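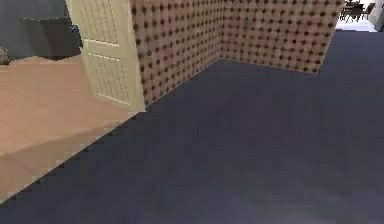

Sun 4 March

Home Diary Letters Recipes Older Newer

It rained the whole morning and I did not go out until two o'clock. I had promised myself that this would be the day of the accounts for the choir trip, so I sat down with the receipts after breakfast, and I finished them, but it took much longer than I had thought. The sum is 1,354, and we have collected so far 400 less than that. I wrote the number on a card and put it beside the telephone so that I cannot forget it.

I have been singing with the Korletey choir since October. Before that I had not sung in a group since school, and then it was in my own language, where I did not have to think about the mouth. In English I must think about the mouth all the time. On Thursday we practised the slow piece again and Ebenezer Opoku stopped us at the word "world". He said that half of the altos sing "word" and the other half sing "whirled". I am quite sure that I am in the first half. At home I said it in front of the bathroom mirror, many times, until it had no meaning any more. Then I said it in my language, to rest.

Ebenezer is a strict man but he does not raise his voice. When he is not satisfied he closes his folder and waits. I prefer this to my old teacher, who used to strike the piano lid with her ring.

The trip is to Firnarberg, where there is a festival for small choirs. We shall sing four pieces, and the whole programme must not be longer than 16 minutes, including the walking on and off. We timed it without the walking and there was almost nothing left over. One of the basses proposed to leave out the repeat in the second piece. The sopranos do not agree, as the repeat is where they have the melody. I did not give an opinion. I would be sorry to lose it, if I am asked.

In the afternoon I walked to the Dedard bakery and bought the dark bread and two buns with currants. The path by the canal was full of puddles and my left shoe lets in water at the side. I must bring it to be repaired, or give up and buy a new pair. I have written the same sentence in this diary before, I think in the autumn.

Mother telephoned at five. She is now 92 and she hears badly on the telephone, so I shout, and afterwards I feel as if I had been angry with her. She asked if I am eating soup. She told me that the plum tree behind her house has lost a big branch in the wind and that the neighbour has sawn it into pieces and stacked it by her door. She was pleased with the stack, and told me about it twice. Then I sang to her the beginning of the slow piece, because she had asked what we are learning. She listened until the end of the first verse, and she said that it is a sad song and asked whether the English have no cheerful ones. I said that we have one cheerful one, the third. She said to sing her that one next Sunday.

I tried this evening to copy out the alto line in larger notes, as the printed page is too small for me under the lamp in the hall where we practise. I did two pages and made one mistake in the second, a wrong rest, which I found only when I sang it through and arrived too early. The ink was already dry. I glued a small piece of paper over it.

Reading in bed: still the novel about Sernum and the ferry family. I am slow with it. There is a lot of dialect in the speech of the grandfather and my dictionary does not have these words, so I guess. Last night I guessed that he was talking about a goat, and today, thirty pages later, I understand that it was his brother-in-law. I went back and read the chapter once more and it was much better, although I had liked the goat.

To do tomorrow: shoe. Telephone the coach company about the deposit. Return the blue folder to Ebenezer. Buttons for the concert blouse, black, small ones, and look first in the tin.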